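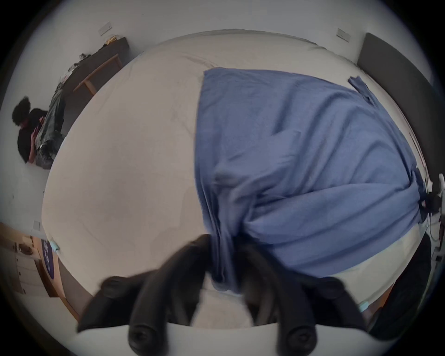

Kelby Partnership for Regional Adaptation
Interim Progress Report to the Fiadzo Fund
Project: Heat and Flood Readiness in the Sullcombe Basin
Reporting period: October to April

1. Status of the work

The project is on schedule in three of its four work packages. Work Package 3, which covers municipal planning rules, is running behind the timetable agreed at the start of the grant. The reasons are set out in section 4, together with a revised delivery date.

Spending to the end of the period stands at 39 percent of the total award. The underspend falls mainly under travel and translation, and the Partnership does not request any change to the overall budget.

2. Household and business survey

The survey of residents and small employers in the lower basin closed in February. Responses were received from 34 of the districts approached, and the data have been cleaned and weighted. Zlata Demchenko led the fieldwork and is preparing the technical annex, which will be submitted with the next report.

Early results show that flood risk is well understood along the river but that summer heat is treated as a private matter. Respondents in rented homes were much less likely to know whom to contact during a heat alert. Employers reported lost working hours in July and August, yet few had changed their shift patterns or asked the district for guidance.

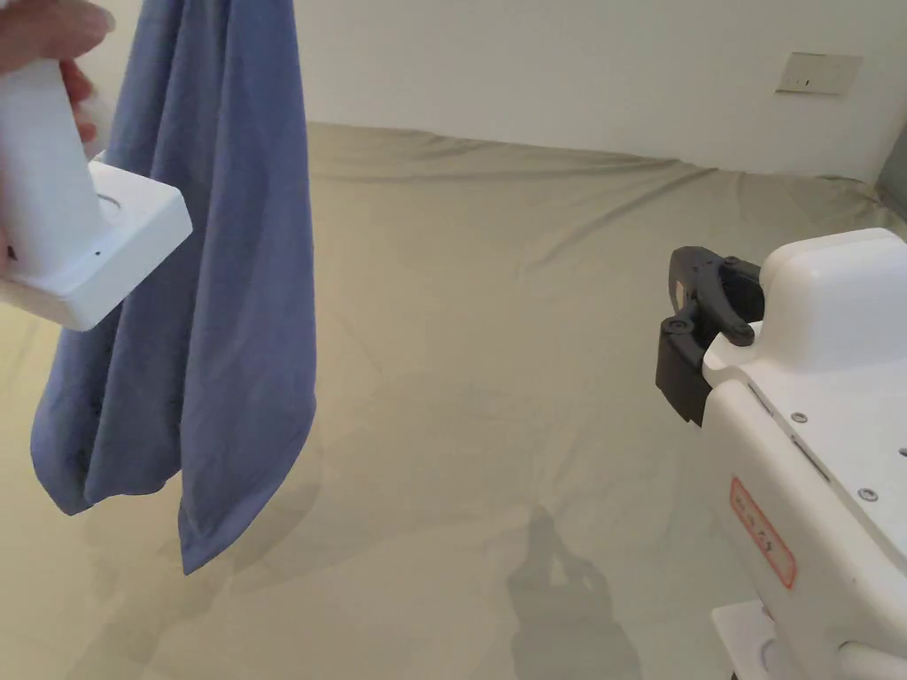

The survey team also recorded a difference between older and newer settlements. In the newer ones, storm drains were built to a single standard and maintenance duties are clear. In the older ones, responsibility is divided between the district, the water utility and individual owners, and several respondents gave conflicting accounts of who clears the same culvert. This finding has been passed to the Hukov office for use in the governance review.

3. Regional workshops

Nine workshops were held during the period, five in Sullcombe and four in Hukov. Attendance across the series came to 96, with the strongest representation from public works and public health departments. Agricultural interests were underrepresented in Sullcombe, where two sessions overlapped with spring planting. The remaining sessions there have been moved to the early evening.

Participants tested four assumptions from the original proposal. Three were retained with minor changes. The fourth, that districts would be willing to pool their emergency repair funds, was rejected in both locations. Finance officers explained that current rules on carrying money between budget years make pooling impractical. The Partnership has replaced this element with a mutual aid agreement covering equipment and staff, and a first draft has been circulated for legal comment.

4. Delays and risks

The review of planning rules was held up by late access to zoning records in Hukov. Access was granted in March. Miroslava Vakulenko has taken over coordination of this work package and expects the review to be complete by September.

Two further risks are noted. Local elections may change the membership of the district panels that approve the mutual aid agreement. The regional rainfall model is also being updated by its owners, and maps produced under Work Package 1 may need to be reissued once the new version is released.

5. Plans for the next period

Survey annex and summary for residents: June
Second draft of the mutual aid agreement: July
Completed review of planning rules: September
Joint meeting of the Sullcombe and Hukov panels: October

The Partnership asks the Fund to approve the revised date for Work Package 3 and the substitution described in section 3. A statement of expenditure is attached separately.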